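# Teleop in sim - talk notes, 20 min slot

(Title slide up while people find chairs. Don't start with the joke about the coffee machine. It failed in Tutbridge and it will fail again.)

Opening: how many of you have tried to teach someone to parallel park over the phone? OK. Teleoperation is that, except you are also the car.

Say who we are, quickly. Small group, one simulator (Simurlow), one headset, two pairs of gloves, of which one pair works. In June we set out to collect 500 demonstrations of simple kitchen tasks. We kept 239. I'll get to the others, and to how many of them were mine.

**Why show instead of program.** Keep this short, the room knows it. I can write down "pick up the bottle." I can't write down what my thumb does while I'm doing it. So we put a person in the gloves, record the joints, and let the policy sort it out later. PAUSE. The policy has opinions about our technique.

**What the operator sees.** Next slide, leave it up for the whole section.
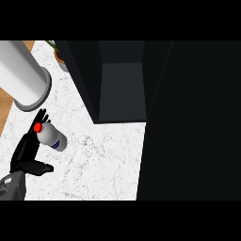
Most of our bad demonstrations were bad before the fingers closed. New operators treat the approach as the boring part and rush it, then spend ages fixing the grasp. We now ask them to stop just short and look. With a hand like this one, open, fingers nearly straight, thumb out to the side, you still have choices. The red cap is a handy thing to steer by from this steep an angle, but it also fools people: they line up on the cap and forget that the base is sitting somewhere else on the marble. Point at the cap, then the base. Wait for the groan from anyone who has done this.

**Depth.** No feel, no weight, and a flat picture if you're working from the monitor. Our operators invented their own tricks. One moves the hand side to side and watches what shifts. One hums. I have no data on humming.

**The gloves.** Ours are Boros, second revision. Good on fingers, moody on thumbs. Calibrate before each session and again after lunch. We skipped the after-lunch one for a while and got some 40 demonstrations with a thumb that believed it was elsewhere. They're in a folder called "thumb." We don't open it.

**Latency.** At 200 milliseconds people stop moving smoothly and start moving, waiting, moving. The policy learns the waiting too. We watched it hover over a mug like a guest who isn't sure the cookies are for everyone. (If they laugh, move on fast.)

**What I'd do again**
- short sessions, with breaks people really take
- operator marks each take good or bad right away, before watching the replay
- keep the slow ones if they're clean

**What I wouldn't**
- leaderboard. We had one for speed. Please don't.

If there's time: the Gisow clip, drawer task, first ten seconds only. Sound OFF.

Questions. Somebody will ask about transfer to the real arm. Answer: different talk, sadder slides.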